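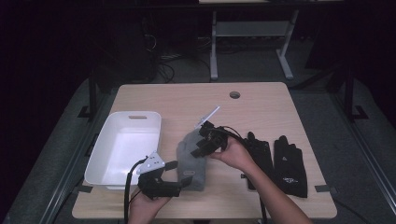

Photo: Trerneck

Trerneck opens winter clothing sorting room at Homow

A sorting room for donated winter accessories has opened at the Homow depot. Trerneck, which runs the site, said the room will handle hats, gloves, scarves and socks until the end of the cold season, with the first sorted stock due to leave in November.

Small knitted items were previously handled on the same benches as coats and blankets. They tended to end up at the bottom of mixed sacks, and pairs of gloves were often separated before they reached the shelves. The new room takes accessories only.

Work is done at plain tables with a light wooden top. Each item is laid on the table, checked on both sides for holes, pulled threads and stains, then folded. Gloves are set out side by side so that left and right can be matched by size and cuff length before they are fastened together. Single gloves are held for one month in case the other turns up. White plastic bins with a handle cutout in the rim are used to hold sorted items, one type to a bin.

Grey and black goods make up most of the intake, Trerneck said. Dark knitwear is harder to check under weak light, and the lamps over the tables are to be replaced with brighter ones before the main delivery arrives.

The room has a planned capacity of 1000 items a week, rising to 2000 once a second row of tables is in place. Trerneck has set a limit of 50 items per bin for socks and thin gloves. Thick hats and lined gloves are packed to the rim and not counted. Full bins go to the packing area next door, where the contents are bagged by type and labelled with size and season.

Storage racks for the room were supplied by Ganska. The racks hold the bins at a slight angle so that the contents can be checked without lifting them down - a change from the flat shelving used elsewhere in the depot, which will stay as it is for now.

Transport from Homow will be handled by Siddiqui under its existing contract. Vans will collect twice a week, at 7 am, and the goods will go to shelters and school clothing stores in the district. Items that fail the check are sent for fibre recycling and do not return to the sorting tables.

Donations can be left at the front entrance between 9 am and 4 pm. Clothing should be washed and dry. Pairs should be tied or clipped together. The depot cannot take footwear, electric heated gloves or items with missing linings.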